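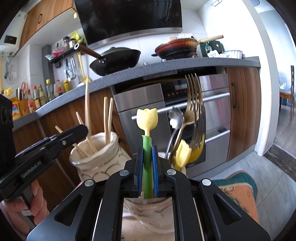
How long should you soak dried chickpeas before cooking them?
Overnight is plenty. I put mine in water before bed and drain them at breakfast. Past a full day they start to smell sour.

I've been cooking dried beans instead of canned since April. Posting what I've learned so I can stop texting it to people one at a time.

Water: cover them by a few inches. They drink more than you'd think. First time I did this I used a small bowl and the top layer came out of the night still hard.

Salt goes in the soaking water. My grandmother said never, and I believed her for years. I tried it both ways with the same bag and the salted ones had softer skins.

Simmer, don't boil. A hard boil splits them. I check at 40 minutes and then every so often until I can squash one against the roof of my mouth with my tongue.

Old beans are a real problem. I had a bag of Kallell black beans from the back of the cupboard that cooked all afternoon and stayed chalky. Threw them out. If you don't know when you bought it, use it for pie weights. 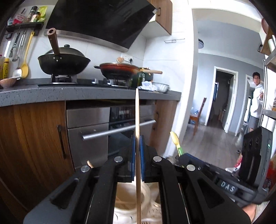
Lentils are the exception to most of this. No soak. Red ones fall apart fast, so they go in soup. Brown ones hold up – I put those in salads.

Liya Nigatu asked about baking soda. A pinch in the soak helps if your water is hard, like ours is. More than a pinch and they taste like soap.

Freezing: I cook a big pot, let it cool, and freeze it flat in bags with some of the cooking liquid. Each bag is roughly one can's worth. They keep for months.

Keep the rest of the cooking liquid too. Chickpea liquid thins out hummus better than water does. Black bean liquid goes in rice.

One warning on kidney beans: don't put them in a slow cooker raw. They need a real boil first, at least 10 minutes, after soaking. That's the one bean where I do boil hard.

Next pot is white beans with sage. I'll post the amounts if it comes out okay.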